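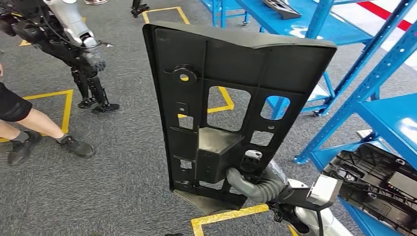 Back side of a black plastic panel, ribs and all. Blue shelving behind.

Home | Forums | Store Operations | Pricing & Promo | Private Label | Log in

Forum: Pricing & Promo
Thread: Digital-only coupons, is anybody seeing real lift?
196 views

perine_center_store wrote:
October 15, 2019

We're an 8-store group and our wholesaler is pushing us hard to move the weekly deals out of the paper circular and into the app. The program is called Jollamwood. You load the offer on your phone, punch in your number at the register, and the discount comes off. The deck they showed us had a lot of arrows pointing up and very little about whose arrows they were.

My boss wants an answer before April, when the print contract comes up. I run center store, so cereal, canned, coffee, snacks, all the stuff that lives on promo. I'd like to hear from people who have done it. Did total sales move, or did the same people buy the same coffee and get a dollar off in a more complicated way?

I'm leaning no but I've been wrong before. I was against the salad bar.

---

figueroa_m wrote:

Did it two years ago with a different vendor. Redemptions looked great. Basket size among app users looked great. Then our controller pulled those same households from the year before, and their baskets were already that big. We had signed up our best customers and then congratulated ourselves for having them.

So ask the vendor one thing. What did the app households spend BEFORE they had the app? If they can't tell you, the lift number is worth nothing.

---

YHMa wrote:

Agree with Macario on the selection problem, but I think it gets used to dismiss these programs too quickly. Even with zero lift, you get a purchase history tied to a household. We moved a lot of slow specialty items by sending offers only to people who had bought in that category. You can't do that with a circular.

---

figueroa_m wrote:

How much is "a lot"? And compared to what? If you put those slow items on an endcap with the same discount they might have moved too.

---

YHMa wrote:

Compared to the same items in the stores where we didn't send the offer. I'm not going to post our numbers on a public board. It was enough that we renewed, and the person who signs the renewal doesn't like spending money.

---

garba_e wrote:

Store manager here, so I get the part the deck leaves out. The first month of digital-only deals, my front end was a complaint desk. The tag says 1.99 with the coupon. Customer sees 1.99. Customer does not see "with the coupon" because it's printed in type you need a magnifier for. Rings up 2.99, now there's an argument and six people behind them.

My cashiers started keying the discount manually just to keep the line moving. I told them to. I'd tell them again. But guess what that does to your redemption report? It's not in there. So whatever the vendor says the program did in my store, it's wrong.

---

perine_center_store wrote:

Garba, did corporate know the cashiers were doing that?

---

garba_e wrote:

They knew when the margin came in. Then we had a conference call. After the call they made the tag print bigger, and complaints dropped but didn't go away. The older customers are the ones who read the circular front to back, and a good number of them don't carry a smartphone and don't want one. Those are not small baskets either. I have a couple of ladies who come in with the page folded and every item circled.

---

qqian wrote:

I'm on the analytics side at a regional chain and I'd like to push back a little on everybody.

The question in the first post is fair, but you won't get an answer out of a forum thread. You have eight stores. Run it in two of them. Keep paper in the rest. Pick stores that had similar trends going in, don't touch anything else, and leave it alone long enough to get past the novelty. Then look at total store sales and total margin and ignore the app's dashboard completely. A dashboard built by the people selling you the thing will always find something green.

Two caveats. With two test stores you can only detect a big effect. A small one will be buried in weather and road construction. And if the wholesaler says the contract doesn't allow a partial rollout, I'd read that as information.

---

perine_center_store wrote:

The wholesaler did say something along those lines. "The value is in the network," was how he put it.

---

figueroa_m wrote:

Ha. Whose value.

---

arriaga_produce wrote:

Nobody has mentioned who funds the offers, and to me that's the whole game. If the manufacturer pays for the dollar off, fine, load up the app. If the money is coming out of your promo allowance, you're moving it from one pocket to the other and paying a toll on the way. In our program the first batch of offers was all manufacturer money. By the second year more than half of it was ours. It happened one offer at a time and I don't remember anyone deciding it.

Also it does nothing for produce. You can't put a national coupon on a peach. I got two slots in the app all summer and one was bagged salad.

---

YHMa wrote:

Jacinto, that's a fair hit. Funding shifted on us too. We put a cap in the renewal, and I'd tell anybody signing a first contract to get one in writing from the start.

Produce I don't agree with. We did a threshold offer, spend so much in the department and get a credit on the next trip, and it worked fine. It took a fight to get the slot.

---

arriaga_produce wrote:

"Worked fine" meaning they came back for the next trip, or meaning they'd have come back anyway?

---

YHMa wrote:

I walked into that one. I believe they came back because of it. I can't prove it the way you want me to.

---

stumholm_foods wrote:

Single store, small town. We looked at Jollamwood and passed. The setup fee wasn't crazy but there was a monthly charge per store, a charge for texts over a certain count, and a charge to have somebody on their end build the offers if we didn't have time. We never have time. What we did instead is 300 paper coupon books a month at the service desk, first come. I type them up myself. When they're gone they're gone, and people do ask for them.

Is it science? No. I couldn't tell you the lift. But I know what it costs me, and it stays the same every month.

---

qqian wrote:

I like that you know the cost. Do you number the coupons? If you number the books and keep the redeemed ones in an envelope by week, you'd know which offers pull and which are just paper. Takes somebody a few minutes at close.

---

stumholm_foods wrote:

I do not number them. I could.

---

evangelista_mkt wrote:

I'll take the unpopular side. We dropped paper entirely and I'd do it again. Printing and distribution was one of our largest marketing lines and a pile of those circulars went straight from the mailbox to the recycling. I don't need the app to produce lift. I need it to not lose sales while I save the print bill. That's a much lower bar and I don't see anyone here judging it that way.

Yes, we got complaints. We had 100 or so people mad enough to write in, most of them in the first few weeks. We told them the service desk would load the offers for them on a plain loyalty card, no phone needed. Most were okay with that once they knew.

---

garba_e wrote:

And the ones who didn't write in? In my experience the mad ones who write are the ones you keep. The others just start driving to the other store.

---

evangelista_mkt wrote:

Could be. Our transaction count was flat over the period. If they left, somebody replaced them.

---

figueroa_m wrote:

Flat in a year when food prices went which way? Sales or transactions?

---

evangelista_mkt wrote:

Transactions, as I said. Sales were up slightly and I don't credit the app for it.

---

figueroa_m wrote:

Okay, then that's the most believable thing anyone has told me about one of these programs.

---

perine_center_store wrote:

This is more useful than the deck. What I'm taking to my boss:

Ask for spending by household before and after sign-up, and ask who funds each offer, with a cap on our share. Ask for two stores first. If they refuse the two stores, find out what we'd pay to extend print for one more year. And whatever we do, service desk loading for people without phones, and a tag a person can read from a cart.

I still think the answer is no. Evangelista's point about the print bill bothers me, though. I hadn't priced it that way, and I'm going to go get the invoices.

---

arriaga_produce wrote:

When you get the invoices, check what the vendors pay you for ad space in the circular. We forgot to. Half the print bill was already covered by co-op money, and when the paper went away so did most of that.

---

perine_center_store wrote:

Well, that's going on the list too.

---

Share (8) | Print | Report thread

Reader comments

coupon_skeptic: I'm a shopper, not a grocer. I had four "deals" loaded last week and two didn't come off at the register. I didn't notice until I was home. Maybe that's where the margin comes from.

dana_r: Same here. Went back for the dollar once. Won't go back for it again, and I quit looking at the app.

backroom_bill: Still would like someone to post a real before-and-after. Been asking on this board for years.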